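Getting Down on My Knees Again: the Gameck Folding Prayer Stool

I've wanted a proper prayer stool for years, ever since I went on a silent retreat and found a row of them along the back wall of the chapel, looking like something you'd use to reach the top shelf of the pantry. I sat down on one (well, sort of folded down onto it) and stayed there right through the evening office without once thinking about my ankles. Anyone who has tried to pray on their knees past a certain age will know what a miracle that is! So when the Gameck turned up in the window of the church bookshop I stood there dithering for as long as my conscience and my parking would let me, and then I went in and bought it.

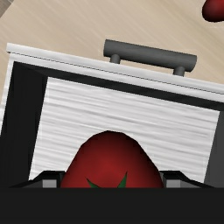

Words by the Jimlow Quiet Corner
Filed under: Prayer at Home, Reviews
3 comments

If you haven't met one before, a prayer stool is a low, slanted seat that goes over your calves while you kneel. Your weight sits on the stool, your back straightens up more or less by itself, and your feet are left in peace underneath. Monks and nuns have been using them for a good while, and so have plenty of people who meditate in other traditions, and I don't think any of us would mind sharing.

The Gameck is the folding kind. The legs are hinged and tuck flat against the underside of the seat, and there's a little cotton carry bag that I was a bit sniffy about in the shop and have since used every time I've left the house with it. It goes in the boot, it goes under the pew, and it went with me to a friend's place up at Rao for a long weekend of walking and reading the psalms aloud on the verandah, where it held up very nicely on old uneven boards.

I've been using it since October, mostly at six in the morning before the kettle and the radio get hold of me, and then again at night if I'm still awake enough to be any use. My usual pattern is a psalm, a short Gospel reading, and then a stretch of quiet. On the couch, the stretch of quiet used to turn into a nap. On a dining chair it turned into a list of things I needed from the supermarket. I won't claim the stool has cured me of wandering off, but there's something about the posture that calls you back. Your body has been told what it's there for, and the rest of you comes along in its own time, grumbling a little, like children being got ready for Mass.

Setting it up is easy. You pull out the legs, you feel a firm click on each side, and away you go. The first few times I didn't wait for the second click and had a gentle sort of slide to the left in the middle of the Magnificat, so do listen for it. The instructions are a folded sheet with small drawings and I found them more confusing than the stool. 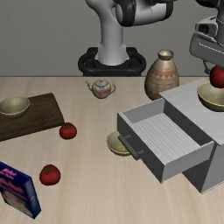
Comfort, and who it will suit

The seat is padded, though the padding is on the firm side. I'd call that a good thing for sessions of twenty minutes or so, and less of a good thing if you're planning to keep a holy hour. For longer sits I lay a folded bath towel over the top and nobody in heaven has complained. What you really need is something soft under your knees and shins, and the Gameck doesn't come with a mat, which I think is a bit stingy at the price. I use an old camping mat cut down with the kitchen scissors. A carpeted floor would do just as well. On tiles, please don't even try it without something underneath.

I'm of middling height and the angle is right for me. My sister is quite a lot taller and she felt tipped forward, as though she was about to be poured out, and she's since bought the Emitz, which has adjustable legs and suits her much better. I've borrowed hers a couple of times to compare. The Emitz is heavier, it doesn't fold, and the height settings are fiddly until you find your own, but it's a lovely solid thing and if it's going to live in one corner of one room I'd be tempted to choose it over mine. For anyone who carries their prayer life around in the back of the car, the Gameck wins.

A word on knees. If yours are properly bad, or you've had one replaced, have a chat with your doctor or physio first. There's no extra holiness in hurting yourself. A straight-backed chair with both feet on the floor is a perfectly good way to pray, and I'd hate for somebody to read this and feel they were doing it second best. Getting down to the stool is the easy bit. Getting up again, I hold on to the windowsill, and I've moved my whole prayer corner closer to the window for that very reason (the candle and the icon look better there too, so I'm calling it providence).

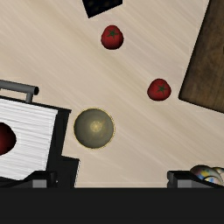

I should mention the finish, as I've grumbled about it to everybody else. The edges of the seat are nicely rounded, but the undersides of the legs were rough when it arrived and they snagged on the rug. A few minutes with some fine sandpaper fixed it. One of the hinges squeaks in the cold weather as well, and at our parish prayer night, in the deepest part of the silence, it let everyone know I was shifting my weight. A dab of candle wax has quietened it down a good deal.

After all these mornings I'm still very fond of it, creaks and all. There are dearer stools about with beautiful carving and so on, and if you've got a handy person in the family you could certainly have one knocked up in the shed from leftover timber. I haven't got a handy person or a shed. I've got a small flat, a busy week and a stool that folds up behind the bedroom door, and most mornings it's the first thing I reach for.

Next time I'm hoping to have a look at prayer bead cases, so if you've got a favourite, pop it in the comments.

Shared 11 times | 9 likes

Contact Jimlow Quiet Corner | © Jimlow, all rights reserved | Back to top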